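Unit 8: Hand Dishwashing and Draining in the Small Kitchen
Household Practice, Holaver Centre, Bostoncombe

These notes go with the practical session and replace the December version. Section references are to the Lins workbook. Bring the workbook and a clean tea towel.

8.1 Scope

The unit covers crockery washed by hand in a kitchen with one sink and no draining rack. Pans, knives and glassware are dealt with in Unit 9. Machine washing is not covered.

8.2 Terms

Soil: anything on the surface of the dish that was not there when it left the cupboard. We separate loose soil (rice grains, sauce, crumbs), bound soil (dried starch, egg, browned sugar) and film (oil and fat, often invisible on white glaze).

Well: the lower, flat part of a plate or shallow dish. The rim is the part outside it. Bound soil is mostly found in the well, film mostly on the rim and the underside.

Foot: the unglazed ring on the base of a bowl or plate. It holds water after the rest of the piece has drained.

Landing area: the stretch of worktop on which pieces are set down, either before or after washing. The same landing area must not serve both purposes without a change of cloth.

8.3 Sorting

Scrape first, into the food waste and not into the sink. Then sort by shape. Flat pieces go together, bowls go together, and anything with dried soil is put to one side to soak. Sorting by shape saves space on the worktop and keeps the movements at the sink the same from one piece to the next.

Plates may be stacked only if the undersides are going to be washed in any case. A greasy well transfers its film to the foot of the plate above. Where there is room, set plates out singly. Rice bowls should be filled with cold water as soon as they are emptied; hot water sets starch and makes the work longer.

8.4 The basin

A basin inside the sink uses less water than the sink itself and protects the crockery from the metal. Fill it to two thirds. A colander or basket can be placed in the basin for small items, and lifted out to drain them all at once. It should be taken out again before plates are washed, as rims chip against the edge.

Detergent is dosed into the water and not on to the sponge. One stroke of the pump is enough for an ordinary basin. The Ranard leaflet handed out last term gives the dose by volume, and students who prefer to measure may use that. Hand soap is not a substitute – it is made for skin and leaves a film on glaze. 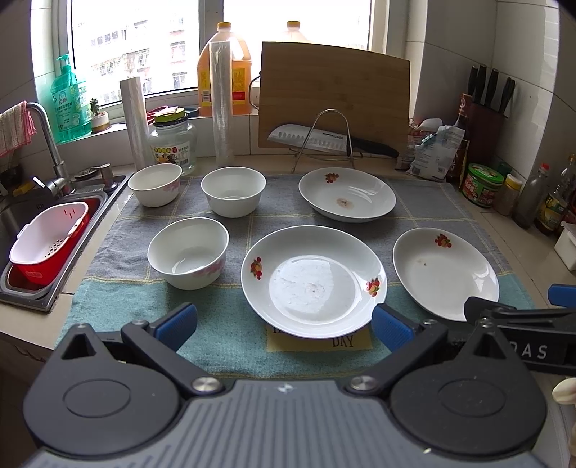
The order of washing is from least soiled to most soiled. In most households this means bowls used for plain rice, then side plates, then serving dishes, then anything that has held oil. Change the water when the foam has gone or when a finger drawn across a washed plate meets no resistance.

8.5 Stains and decoration

Brown marks in the well of a white dish are of two kinds. Food stain lies on the glaze and comes away with soaking and a soft pad. Crazing stain lies under the glaze, in fine cracks, and will not come away. Do not scour the second kind.

Printed decoration on cheaper ware is often applied over the glaze. Fruit and flower patterns on rims and on the sides of bowls are typical. Test by passing a fingernail across the edge of the pattern: if a step can be felt, the decoration is on top and abrasive pads must be kept off it.

8.6 Draining on a towel

A folded towel is a fair substitute for a rack if the following points are observed.

Fold to at least two layers. A single layer is saturated quickly and the water passes to the worktop.

Clear the worktop underneath. Cards, receipts and labels left below a damp towel will mark the surface.

Invert bowls with one edge raised. A bowl set flat on its mouth traps steam and will not dry.

Hang the dish cloth where air reaches both sides, and keep it off the landing area.

8.7 The windowsill

A sill behind the sink tends to become a store. Detergent and film wrap may reasonably be kept there. Cooking oil should not be, where the window gets direct sun, as light and warmth shorten its life. Houseplants are acceptable provided they are outside the splash zone.

8.8 For the workbook

Draw your own sink and worktop in plan. Mark the landing area for soiled pieces and the one for clean pieces, with an arrow for the direction of work. Read pages 100 to 123 before Unit 9.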